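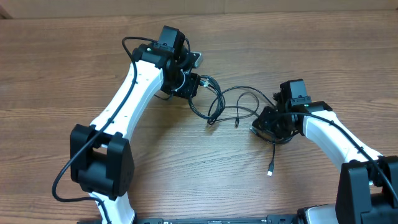
Zweiarmige Kabelmanipulation: Was die Umstellung auf relative Aktionen gebracht hat

10. Dezember 2019

Im September hatte ich die ersten Ergebnisse zum Entwirren von Kabeln mit zwei Armen notiert und eine Fortsetzung angekündigt. Inzwischen liegt der zweite Durchgang vor. Der Aufbau ist unverändert, geändert wurden die Aktionsdarstellung und die Auswahl der Demonstrationen.

Zur Erinnerung die Aufgabe: Ein Arm hält das aufgewickelte Bündel, der andere greift eine lose Schlaufe oder ein Steckerende und zieht es frei. Als Erfolg gilt ein Versuch, wenn am Ende ein Stecker einzeln gegriffen ist und keine weitere Schlaufe am Greifer hängt. Das Kriterium ist streng. Ein Versuch, bei dem der richtige Stecker gegriffen wird, aber ein zweiter Strang mitkommt, zählt als Fehlschlag.

Für den ersten Durchgang hatten wir 253 Demonstrationen per Teleoperation aufgenommen, für den zweiten stehen 568 zur Verfügung. Athina Spanos hat den größten Teil der neuen Aufnahmen gesteuert und dabei eine Regel eingeführt, die ich anfangs für unnötig hielt: Nach jedem Griff wird der haltende Arm kurz stillgehalten, bevor der ziehende Arm sich bewegt. In den älteren Daten bewegen sich beide Arme oft gleichzeitig, und das Modell lernt daraus einen Mittelwert zwischen zwei Strategien, der in der Praxis keiner der beiden entspricht.

Aktionsdarstellung

Bisher sagte das Netz absolute Zielposen für beide Greifer im Basiskoordinatensystem voraus. Bei starren Objekten war das ausreichend. Bei Kabeln ist die absolute Lage der Schlaufe wenig aussagekräftig, maßgeblich ist der Abstand zum haltenden Greifer. Der ziehende Arm wird deshalb jetzt relativ zum haltenden Arm kommandiert, der haltende weiterhin absolut. Die Rollenverteilung wird zu Beginn jedes Versuchs festgelegt und nicht mehr gewechselt. Das schließt einige sinnvolle Lösungen aus, vereinfacht aber das Training erheblich.

Die interne Bibliothek Curketti musste dafür angepasst werden, weil sie die Transformation zwischen den beiden Armbasen bis dahin nur einmal beim Start geladen hat. Die Kalibrierung lässt sich nun zur Laufzeit nachführen. Wer mit einem älteren Stand arbeitet, sollte die Konfigurationsdateien neu erzeugen - die alten werden ohne Fehlermeldung eingelesen, die Achsenreihenfolge stimmt dann aber nicht.

Ergebnisse

Ausgewertet wurden je Variante 200 Versuche mit zufällig abgelegten Bündeln. Die relative Darstellung schneidet durchgehend besser ab als die absolute, auch dann, wenn beide auf demselben Datensatz trainiert werden. Der Zugewinn durch die zusätzlichen Demonstrationen allein fällt kleiner aus, als ich erwartet hatte. Die Trainingsläufe wurden mit 5 verschiedenen Startwerten wiederholt; die Rangfolge der Varianten blieb dabei gleich, die Abstände schwankten deutlich.

Die verbleibenden Fehler lassen sich grob in zwei Gruppen teilen. Zur ersten gehören Griffe, bei denen die Backe zwei parallel liegende Stränge erfasst. Dunkle, dünne Kabel auf Holz sind für die Segmentierung an sich kein Problem, sich überlagernde dunkle Kabel dagegen schon. Zur zweiten gehören Versuche, in denen sich die Schlaufe beim Ziehen um den haltenden Greifer legt. Dagegen hilft bisher nur eine geringere Zuggeschwindigkeit.

Nicht untersucht habe ich, wie gut sich das Verfahren auf steifere Leitungen übertragen lässt. Die Kollegen von Petridis haben mir dafür Muster zugesagt. Bis dahin läuft ein Versuch mit einem zusätzlichen Kraftsignal am Handgelenk des haltenden Arms. Die ersten Kurven sind verrauscht, der Kontaktbeginn ist darin aber zu erkennen. Als Nächstes wird das Signal gefiltert und als weitere Eingabe ins Netz gegeben.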